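Chapter 4
Setting Up to Cook

Before anyone peels, chops or stirs, there is a table to think about. It sounds like the dull bit, and plenty of students race through it to get to the food, but I love this part! A worktop laid out well makes a nervous cook feel calm, and you can learn to do it in one lesson.

In this chapter you will plan a work surface for a simple meal, choose which tools to put out and which to leave in the cupboard, and practise clearing as you go. You will also meet the Stutthorpe kitchen, where Noreen Paracha and Danilo Dumlao teach a Wednesday evening class on tables no bigger than the ones in your own food room. Their recipe for baked pasta, which uses 700 g of tomatoes and 50 g of hard cheese, comes at the end of the chapter. 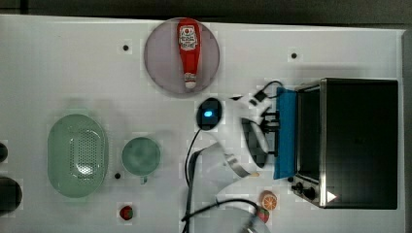 Start with the things that stay put. An oven is heavy and gets hot, so it claims its place first and everything else is arranged to suit it. Next come the tools you will reach for again and again. Look at the green colander, over on the far side of the table from the toaster oven: draining is a messy job, and it's good to have room for it. Plates and cups can share what is left. Bottles are a question of taste (Danilo likes his sauces standing in a row at the back, and a ketchup bottle lying on a plate would have him tutting), but do pick one spot and stick to it.

Now try it yourself. Clear your table completely, wipe it down, and draw its outline on squared paper. Mark the socket, the sink and the side you will stand on. Then sketch in your tools, beginning with the largest.

Key words for this chapter: worktop, colander, reach, clearing as you go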